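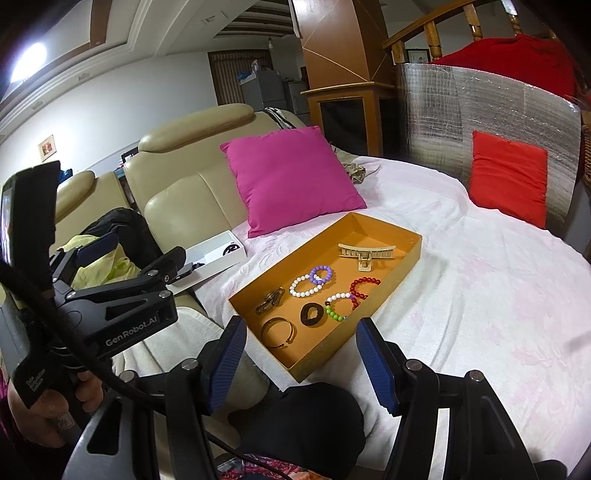 Sorting and Storing Hair Accessories and Bracelets in a Shallow Box

Foulkes Residence Services, Household Skills Series
Revised July 20, 2026

This guide applies to residents of Mamport and Druker houses who keep small accessories in a shared bedroom. It covers hair clips, hair ties, beaded bracelets and bangles. Watches and items with stones are covered in the guide issued in April.

What you need
An open, shallow box with a flat bottom
A dry, soft cloth
A clean bedsheet or towel to work on

Before you start
Spread the sheet on a bed or table and smooth it flat. Beads roll easily on a bare surface. Set pillows to one side.

Step 1. Empty the old container onto the sheet. Remove any hair caught in clips and ties, and wipe each piece with the cloth.

Step 2. Check every beaded bracelet by turning it slowly through the fingers. If the cord is frayed or a gap shows between beads, put the bracelet aside for restringing. Do not stretch it to test it.

Step 3. Open and close each claw clip twice. A clip with a weak spring or a cracked tooth should be discarded.

Step 4. Place the largest claw clip at one end of the box, lying on its side. Long clips take up the most room and are easier to place first.

Step 5. Lay the bracelets flat. Small bracelets may overlap larger ones slightly, but they should not be stacked more than 2 deep – the lower ones are soon forgotten.

Step 6. Put hair ties and smaller clips in the remaining space. An open bangle fits well in a corner, where its ends are less likely to catch on a hair tie.

Step 7. Look over the box from above. Each piece should be visible without moving another. If it is not, start a second box.

Storage
Keep the box on a shelf or in a drawer, away from radiators and direct sunlight. Boxes kept in Imevus wardrobes should go on the upper shelf. Repeat the check when bed linen is changed for the season.

Replacement boxes may be requested at the Mamport front desk using Form 194.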